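Pillville Tabletop Handling Set -- README

Status: released with known fault. Read "Left jaw width fault" before training on anything that uses the left jaw channel.

Maintained by Yiğit Erdem and Shona Kingi. Recorded in the Rellurthorpe workshop in February.

What is in the set

The set holds 1,937 episodes of a person moving small items around a table with two hand-held grippers. The main task is to take a yellow item out of a green dish and put it in a clear plastic container. A smaller part of the set has the same moves in reverse, or only one gripper working while the other stays still.

Each episode has a head view, a view from each gripper, the pose of each gripper and the jaw width of each gripper. Jaw width is in millimeters, measured between the faces of the pads. Poses are in the table frame.

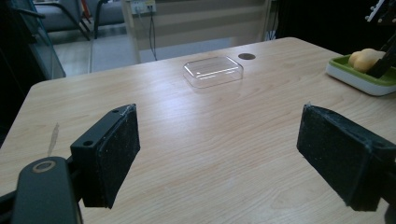

Episodes are stored one per folder. The folder name is the episode number. Inside it are the video files, a file called streams.csv with poses and widths, and a short notes.txt if the operator wrote anything down. Many did not. If notes.txt is missing, that tells you nothing about the quality of the episode.

Left jaw width fault

In 70 episodes the left jaw width freezes at its last value for part of the recording. The pose stream and the video are fine in all of them. The right gripper was not affected.

The cause was the cable on the left gripper. The plug had worked partway out of its socket, and when the operator turned the wrist far enough inward the width signal dropped. The recorder did not treat a missing width as an error. It repeated the last good value and kept going, so streams.csv looks complete and passes the length check.

How it was found: Szabolcs Lengyel was replaying a batch on a Benier arm on Tuesday and the left jaw stayed open while the arm came down on the dish. The arm pushed the dish into the edge of the container and tripped its force limit. There was no injury and the arm was not damaged. The container cracked and was replaced with one of the same kind. Szabolcs first suspected the replay code and spent the rest of the day on it. Shona then plotted the width against the video and found the flat stretch.

Timeline

Before the fault: all episodes from the first recording block. We checked these by hand against video and found no frozen stretches.

During the fault: the second block, after the left gripper was taken apart to change its pads. We think the cable was put back without the clip. Tibor Rácz, who did the pad change, remembers the clip being on the bench afterward but is not sure which gripper it came from.

After the fault: third block onward, with the plug reseated, a new clip, and a loop of slack left near the handle. No frozen stretches found.

How to tell which episodes are affected

Every affected episode is listed in faults/left_width.txt with a start and end time for each frozen stretch. The same information is in streams.csv as a column called left_width_ok. It is 1 when the value is good and 0 when it is a repeat.

The check we used marks a stretch as frozen when the width does not change at all for 20 samples while the gripper pose is moving. A jaw held still on a hard object still shows a little noise, so a perfectly flat line is suspicious. Slow, careful moves can hide short stretches from this check. If you find one we missed, send the episode number to Shona.

What we did not do

We did not fill in the missing widths. Dezső Orbán tried estimating them from the gripper video and the result was good when both pads were in view and poor when an item covered one of them. Those estimates are not in the release.

We did not delete the episodes either. They are usable for anything that needs only video and pose. Leave them out for grasp training, and do not replay them on hardware.

Other problems worth knowing

Pad lint. The dark pads pick up fibers, and these show in the gripper views. Pads were wiped between blocks only. A model trained on a single block may latch onto the specks.

Pad wear. The pads get thinner with use, so the zero of the jaw width drifts slightly within a block. The zero was reset at the start of each block. We have no measurement of the drift inside one.

Cables. Both grippers are wired. The cables are visible in a lot of the head video and sometimes swing across the near edge of the table. We left them in.

Operator in view. Hands, sleeves and clothing appear in the head view. No faces were recorded.

Before you record with this kit

We added these steps after the fault. They are also taped inside the lid of the carrying case.

1. Push each plug home and check that the clip is closed over it.

2. Open and close each jaw fully and watch the live width. Do it again with the wrist turned as far in as it goes, then as far out.

3. Pick the grippers up in your normal working grip and run through one practice move. The cable should not pull tight at any point. 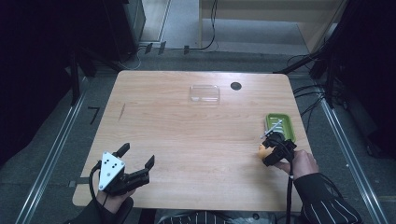 Changes to the recorder

The recorder now stops the episode and sounds a tone when a width value is missing. It no longer repeats old values. The old behavior can be turned back on with hold_last=true in the config file, but please don't use it for anything that goes into a shared set.

Replay on the Magyar test bench now refuses any episode that has a 0 in left_width_ok. The bench script reads the column directly, so keep the column name if you convert the files.

Open items

Right gripper still has its original clip. Replacement ordered.

Add a right_width_ok column in the next release, even if every value is 1.

Tibor to write up the pad change with the cable steps included.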